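Minutes of the Housekeeping Leads meeting
Wednesday, back office at Haslam
Minutes written up by Atieno Rweyemamu

I said I would do the minutes this time, so please forgive me if they run on a bit. I'm not used to doing it and I got carried away in the middle part. If I got something wrong, tell me before the next meeting and I'll fix it.

We had leads from all the buildings except Bikley, who were short on the morning shift. I'll go over there and fill them in.

1. Last month's minutes

Agreed as they were. The linen cart with the bad wheel is still with maintenance. I chased it twice. I will chase it again.

2. The Flultano open day

This took up most of the meeting, so I'm putting down as much as I can remember. Four of us went over to Flultano to see their humanoid doing bathroom work. They have a bathroom corner set up with a vanity, a gray wall and running water, and you stand behind a line and watch. The session we went to lasted 30 minutes and I would have happily stayed for another one!

I told the meeting that I went in expecting to see something zip through a whole bathroom. It was a sink. We watched one sink, start to finish, and I have to say I found it more interesting than I thought I would, since sinks are where half our guest comments come from. Everyone who went had a different favorite part. Mine was the cloth work around the rim, which I always look at first when I check a room.

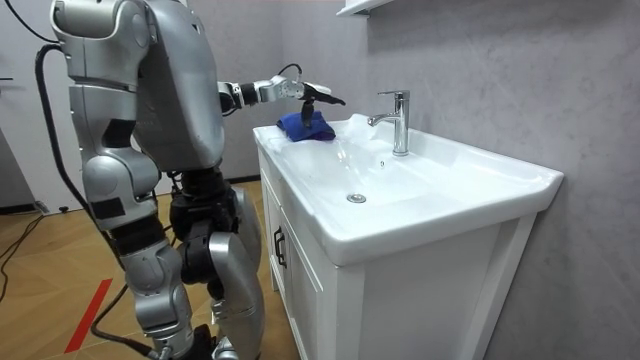
The Flultano robot with its blue cloth on the rim of the basin.

The presenter took us through it and was very open about what it can and can't do. It doesn't pick its own cleaning product. It doesn't do mirrors yet. A person sets the room up for it and a person signs the room off afterward, and she said that isn't changing any time soon. I liked that she said so without being asked.

We talked for a while about the order of work. Our own sheet says faucet first, then back edge, then rim, then bowl, and a couple of the newer staff do it the other way and end up wiping the rim twice. I asked whether the robot follows a fixed order and was told that you can set it building by building. So if we ever had one in for a trial, somebody would have to sit down and decide what our order really is. The general feeling in the room was that we should do that anyway, robot or no robot.

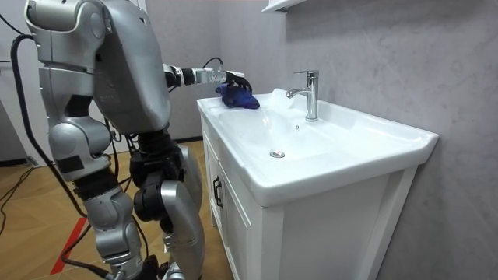

Then there was the question of the back edge behind the faucet, which came up because Haslam has the narrow counters and it is hard enough to get a hand in there. The presenter said that tight spots are what they spend most of their testing time on. She offered to come and measure one of our bathrooms. I said I'd bring it to this meeting, and I have, and people were in favor as long as it doesn't happen on a checkout day.

Cloths came next. We use a color system and we are strict about it (or we try to be). Sink cloths never go near the toilet, end of story. Flultano told us they can set up whatever color system the customer has, but a person has to lay out the right cloths at the start. That puts the responsibility right back on us, and I think it should stay there. It was pointed out that we're down to our last 200 sink cloths across all the buildings and that they won't last through August. Order to go in this week.

We also had a good long talk about stains. Test marks are one thing, but what we get is makeup, hair dye, coffee poured down the sink, and toothpaste that's been there since the guest arrived.
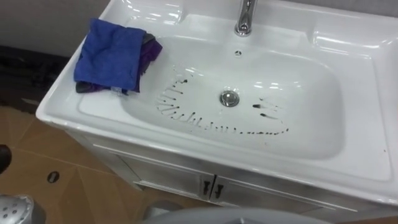
Hair dye is still the worst, everybody agreed on that. The Haslam team has been leaving product on for a few minutes before wiping and it's helping, so all buildings should try it and report back. I asked at the open day if the robot could be told to wait like that and then come back to the same spot. The presenter wrote it down and promised me an answer by email. Nothing yet.

On noise, the four of us didn't agree. Two thought it would be fine on a corridor at mid-morning and two thought guests would complain. I was in the second group – I have met our guests. We'd want to hear it in one of our own bathrooms with the door closed before saying anything more.

Space is the other thing. Several of our bathrooms at Flolten barely fit one person and a bucket, and a full-size humanoid standing next to the vanity takes up a fair bit of floor. Haslam would be the place to try it.

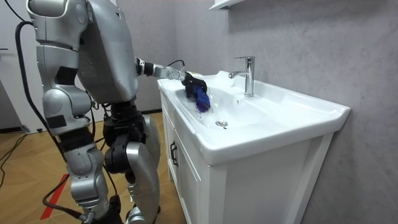 Would a trial mean fewer hours for anyone on the team?
Hours stay as they are. A trial would be two bathrooms at Haslam at most, with our own staff setting up and checking every room.

Agreed: I will write to Flultano to thank them and set up the measuring visit. No trial to be booked until we've all seen the write-up from that.

3. Supplies

Gloves are fine. We're low on descaler at Flolten. Please stop borrowing from the Haslam closet without writing it on the sheet.

4. Anything else

The break room microwave is being replaced. The lost property shelf is full again, so please tag everything with the room and the day.

Next meeting at the same time next month, at Flolten if we can get the room.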